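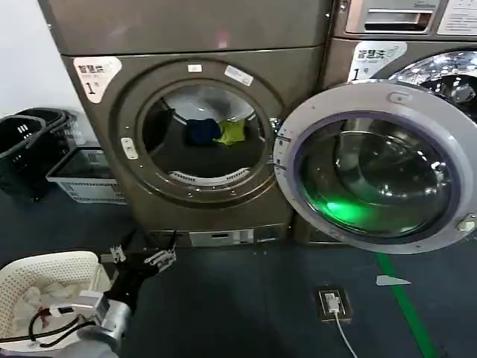
Pestden Menus: data card

Text of bar and restaurant menus, typed up by Toivo Tikkanen and checked, up to a point, by Waltraud Gisler. 1,000 lines from 26 venues. Last changed September 21, 2022. 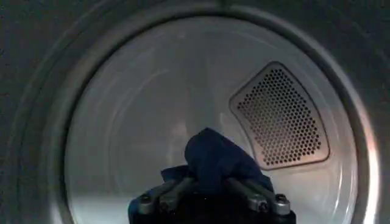 Inside the drum of a clothes dryer.

Known problems

Prices are whatever the menu said. Dellside printed two for the same soup and we kept both.

The "authentic" tag came from the owners. I would not train anything on it.

Selturel calls itself a sake bar and lists 3 sakes. Tagged "bar" until someone convinces me.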